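Writing a bench procedure people will follow

Zubaida Jafri maintains the bench procedure for tabletop manipulation work at Drimholm. The current issue is her second full rewrite. It covers how a station is laid out, what is checked before a run, and what is written down when a run is stopped. She spoke with us on Friday, May 17, 2019, in the Gundton office.

The first rewrite, she said, failed on length. "It was accurate and it sat in a drawer. An operator had to read four sections to learn whether a mat could be moved between runs." The new issue puts the station rules on one sheet and keeps the reasoning in an annex.

Most of the sheet deals with fixing and clearance. The mat is the reference surface, so it is secured before anything is placed on it. Tape is allowed. Jafri is strict about how it is inspected.

"Tape is a consumable. If it has lifted or bunched up, replace it, and check the mat position again afterward," she said. "People do the first part and skip the second."

Cables are treated separately. The rule requires the operator to move the arm slowly through its working range with the gripper empty and watch every cable during the move. A cable that hangs free is acceptable if it keeps its slack at the far points and stays out of the path of the fingers. One that pulls tight at any point has to be rerouted, and the check starts over.
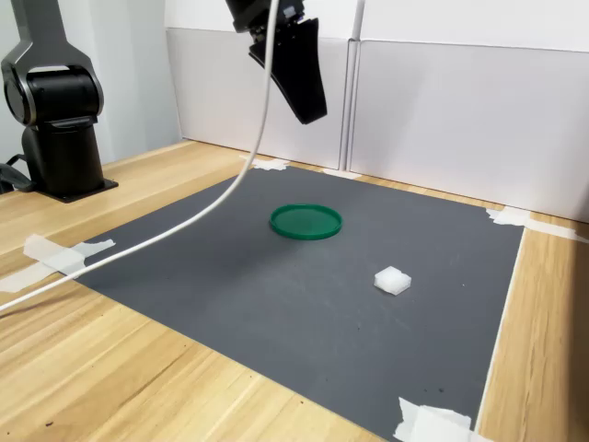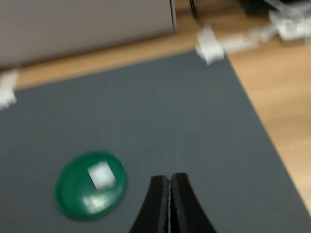 Gripper over the taped mat, with the green lid lying to one side.

The section on objects was the hardest to agree on. An earlier draft asked for measured positions for every item. Ruxandra Avram, who reviewed the text for the Pascu site, objected that this made sense for acceptance tests and very little sense for routine work.

"We had operators measuring the position of a lid before every run, when the task was supposed to cope with a lid anywhere on the mat," Avram said. "The procedure was removing the variation we wanted to test."

The two settled on a split. Acceptance runs use measured positions. Routine runs need only a clear zone around each item, wide enough for the open fingers, and a note of which way up the item was placed. Avram asked for the note. A lid with its hollow side up gives the fingers a different edge to work with than the same lid turned over, and the old run sheet had no field for it.

Before the text was issued, Jafri read through 1,055 run sheets from the Bodura trial. Her interest was in the stop entries.

"Many of them just said 'stopped.' You can't do anything with that," she said. The new sheet has seven stop codes and a line for free text. An operator who cannot choose between codes is told to leave the code blank and use the line. "A wrong code is worse than a blank one. I can follow up on a blank."

Avram still has reservations about the restart rule. As issued, any stop with a hand inside the working area requires the full cable check before the next run. She considers that too much when someone has only picked up a dropped cube — Jafri does not, and the rule stands until the next review.

Proposed changes go to Jafri in writing, with the clause number and the run sheet that prompted the request. Requests received since April are being held for that review.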